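previous
The library fine that wasn't
random
next
Do you need a sleep score?

I gave the sleep tracker 426 nights, so please don't write in to say I quit too early. My sister-in-law gave me the thing, a Zamell ring in brushed gray, and for the first month I was the worst kind of convert. I talked about deep sleep at dinner. I told a man at the tire shop what my resting heart rate was.

Then one Wednesday I woke up feeling great, made eggs, sang a bit, and checked my score. 41 out of 100. "Your body is asking for rest." I had to sit down. By ten in the morning I was dragging myself around like I'd been up with a newborn, and I had been perfectly fine until a ring told me otherwise.

So I started keeping a notebook by the bed. Every morning, before I looked at the app, I wrote down my own number. No rules, just a gut feeling. 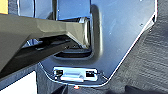

My numbers and the ring's numbers had very little to do with each other. One night I lay on the couch until two watching a cooking show and the ring gave me credit for the whole stretch as light sleep. Another night I slept like a stone at my parents' house and it docked me for "irregular timing," meaning I went to bed early. I wrote to Zamell support and got a long reply telling me to wear it on a different finger. I did. Then they suggested the other hand.

My friend Pavithra Gowda, who has more patience for this stuff than I do, wore hers alongside a Grelholm band for most of May. The two of them couldn't agree on what time she fell asleep. She thinks they're both useful "for trends." I keep hearing this word. If a bathroom scale was off by a different amount every morning, would you trust it for trends? She said that's unfair and maybe it is. She does sleep better than me.

What bugs me most is the advice. I paid 230 dollars a year for the premium plan (yes, on top of the free ring, I know) and in return I was told to avoid caffeine late in the day, keep the room cool, and go to bed at the same time every night. My grandmother handed that out for nothing, usually while drinking coffee at 9 p.m. 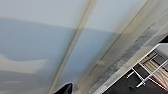

The plan also came with "insights." I went back and read a pile of them before I canceled. A good number were the same sentence with the activity swapped out. You slept better on days you walked. You slept better on days you stretched. Once it told me I slept better on days I opened the app, and I'd love to know who was supposed to be pleased by that one.

Now, I'm sure there are people who get something out of this. If you've got a real sleep problem, though, see a doctor, and don't let a ring talk you into one or out of one. I did ask mine at my last checkup. She looked at my charts politely for a few seconds and then asked me how I felt during the day. Fine, I said. She moved on to my cholesterol.

I canceled the plan last week. The process took three screens and a survey, and the survey wanted to know if I'd be interested in a partner offer on a Skodovum mattress for 936 dollars, with a sensor in it. The ring is in the kitchen drawer with the dead batteries. I still write in the notebook some mornings, mostly grocery lists at this point.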